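Home | About us | Services | Prices | Contact

About Kikuvo

Kikuvo is a small laundry and clothes care company in Privuddale. Fatima Khumalo opened it in April with one washing machine and 3 regular customers. Today we wash, dry and fold for 70 households, and also for the guests of the Arkurport hostel.

We like simple work that is done with attention. Every shirt is turned, shaken and hung by hand, and we read the care label before we choose the program.

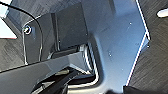

Metal surfaces and a black cable, seen from close.

Many customers bring us dark T-shirts with a print, and they are afraid the print will crack. We wash such clothes cold and keep them away from the dryer. They go on a white rack with rounded bars – these are kind to the fabric and leave fewer marks on the shoulders.

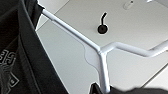 Where to find us

Our shop is at 113 Lazarević Street, on the ground floor. Please ring the bell if the door is closed, we are often in the back room. You can leave your bag in the morning and collect it the next day. Delicate things need one day more – wool sometimes two.

Shares: 39

© Kikuvo | Contact | Back to top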